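Tips for teaching the arms a packing job by remote control

Shoe box job, tissue and all. Stuff that saves you time:

Lay the tissue yourself before you take the controls. Let the far edge stand up against the back wall of the box. 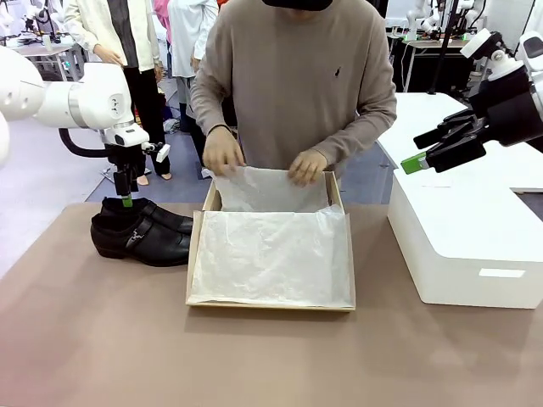
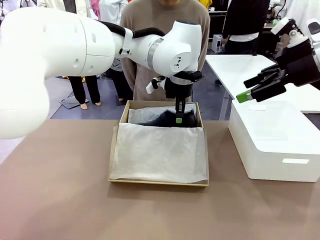

Go slow. Slower than that. A jerky demo teaches jerky moves, and you'll be deleting it later anyway.

Same start pose every run — write it on tape, stick it by the controls.

Vary the shoe spot a little each time. We did 100 runs with the pair in teh exact same place, useless once somebody bumped the table.

Tissue rips? Stop, toss the run, new sheet. Don't save it "just in case".

Take 5 minutes off when your wrists get sore. Tired hands drop shoes.

Name files right away. Wiltora folder had 3,298 clips in it and half were called test. Took most of July to sort.

Finger pads get linty from paper, wipe them between batches. Damp cloth, no spray.

Last run before lunch is allways the worst one. Skip it.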